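# Looking after the hand grippers at Dillik

Cheng-en Yau has maintained the hand-held grippers at Dillik for four years. The pair on the bench is the one she knows best, and it gets most of her attention.

"It's a simple tool," she says. "Two fingers, a body, a cable. Most of what goes wrong is in the fingers or the cable, so I start there every morning."

She begins with the cables, running each one through her hand from the body to the plug and feeling for flat spots. Then both grippers go over the bench for a trial on cloth. 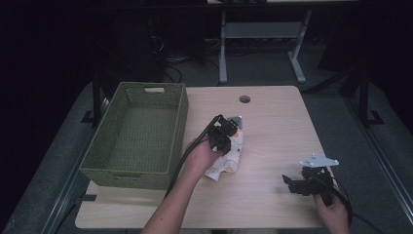
Both grippers in use at the bench, the left one on the cloth, with the basket beside it.

Cloth is harder on the fingers than boxes or bottles, Yau says. "You press down, close, and if one tip is a millimetre out you get a pinch on one side and nothing on the other. With a hard object you might never notice."

When that happens she opens the fingers over bare table and looks at the two tips from above. The grain helps her judge the gap, although she checks it with a gauge before she touches a screw.

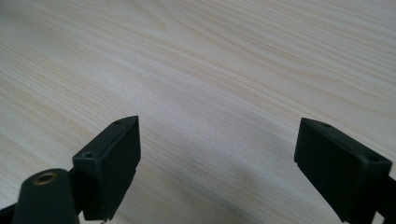
Yau loosens the screws a quarter turn, squares the fingertip by hand and tightens them again in two passes. She used to do it in one. "I cracked a block that way in my first May here. The plastic will take the load, but it wants to be brought up evenly."

The threaded inserts get the same care. An insert that turns with its screw has let go of the plastic, and she replaces the whole part. She tried glue once, on the advice of a supplier, McGrath, and had the part back on her bench within the week.

Each gripper gets a full strip-down after 100 hours of use. Yau allows 20 minutes for it, and more than that if the pivots are stiff. She brushes out lint, wipes the posts with a dry cloth and leaves oil alone. "Oil holds dust, and then you've made grinding paste."
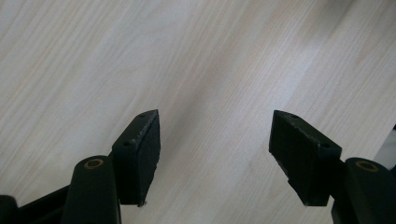
Wear on the faces is harder to judge. Yau has no fixed limit for it. She closes the fingers on a strip of paper and pulls, and if the paper slides out at the tip she books the pair in for new ones. Spare tips come from Zorgate in bags of 8, and she keeps two bags in the drawer under her vice.

Calibration comes last, with both grippers fully closed, then fully open, then closed again. The readings go in a paper logbook. Dillik has been trialling a tracking program called Clastanent for the rest of its equipment, and Yau expects to be moved across to it.

"I'll use it," she says. "I'd like the old pages typed in first, though. There's a note in there about the left-hand cable I still go back to."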